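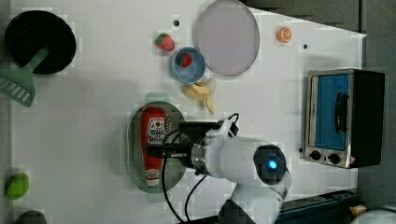
Section 4. Setting up the kitchen table demonstration

Use this section when the arm is to be shown to visitors, whether on an open day or for a small group. It assumes the arm is already bolted down and has passed the start-up checks in Section 3. Allow 45 minutes the first time. After that it goes faster.

4.1 Before the doors open

1. Wipe the white table with a dry cloth. Do not use spray cleaner near the wrist cables.
2. Switch on the controller and wait for the arm to finish its homing move.
3. Set the speed limit to 50 per cent. The Henholm open day in June was run at this setting and visitors could follow the movements without trouble.
4. Put the floor tape down and check that the stop button can be reached from the operator's chair.

CAUTION: Keep hands off the table whenever the arm is enabled. This applies to staff as well as visitors.

4.2 Laying out the table

1. Place the plate and the blue bowl first. They stay put for the whole demonstration.
2. Add the play food. Leave enough space between pieces for the fingers to open on either side.
3. Lay soft items on their sides or stand them up, as the programme card says. The Dulance card and the Zirncombe card differ here, so check which one is loaded.
4. Keep the small holes in the table top clear. They are used for lining up the layout sheet.

Note: Hard and soft items need different grip settings. If both are used in one session, start with the soft ones.

4.3 Setting the grip

1. Open the Grip page on the Nwosu panel and choose Soft.
2. Set the closing force to 2. Higher values will squash stuffed items and pull at the stitching.
3. Jog the fingers until they touch the item on both sides, then press Store.

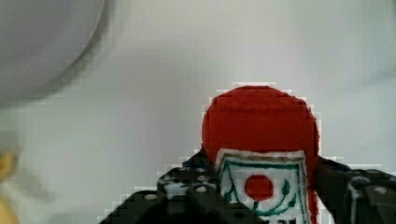

4. Raise the item a short way and hold it there. If it slips, open the fingers, lower the wrist slightly and store the position again. Do not raise the force to cure a slip.
5. Check the wrist view on the second screen. Visitors tend to watch this screen more than the arm, so turn it to face the tape.

4.4 Running the demonstration

1. Tell the group what the arm is going to pick up and where it will put it.
2. Press Run and keep one hand by the stop button.
3. When the arm has parked, disable it before anyone reaches over the table.
4. Reset the layout and repeat. 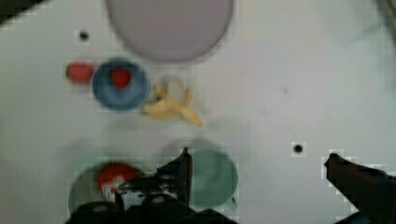
Fig. 4-3. Wrist view with the fingers apart.

Note: A missed pick is not a fault. Let the arm try again once, then stop and reset.

CAUTION: If the joint temperature on the panel goes above 70, end the session and let the arm rest with the power on.

4.5 Questions and changes

Programme cards are kept by Solange Cormier. Ask her before altering a stored position, and write the change on the back of the card.

Go to Section 5 for packing away.

3 comments
12 shares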